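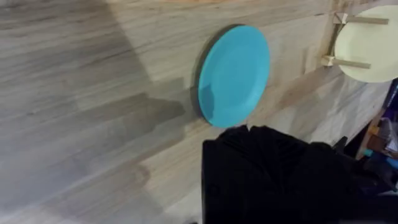 Open day at the Inskip tableware works

I have wanted to see inside Inskip for years, so when the open day finally came up on 19th April I was at the gate before they had unlocked it. Tickets were free, you only had to put your name down in March, and I got number 72.

They start you off in the pressing hall, which is loud and warm and smells like a wet driveway. Liam Bellamy took our group round. He has worked on glazes there for most of his life and he will answer anything, including my very long question about why my old bowls have gone dull (dishwasher salt, most likely). On a good shift they turn out 3000 pieces, and every one of them gets picked up by a human hand and tapped with a knuckle before it goes on. A sound plate rings! A cracked one goes thud. We all got to try it and I was wrong twice.

The color room

My favorite part by a mile. There are 151 test tiles on the wall, and the blues alone take up one whole side. I have a soft spot for turquoise plates, the plain matte sort with a slightly raised rim, and I love how they look against pale wood — the grain makes the color jump. Liam's advice was to look at a plate standing up before you buy it, the way you'd see it in a dish rack at home, as you notice the shape of the rim much better.

That got us all talking about racks. I am firmly for wooden dowels. A woman from Rukerden said wire, and we went back and forth until the tea urn arrived.

The seconds shop

Go here first if you come next year. The Sastell range was mostly gone by noon, but there were still stacks of Jatilach side plates with tiny pinholes in the glaze. I bought six, then went back for two more. Parking is in the lower field, bus 658 stops right outside, and the cheese scones sell out early.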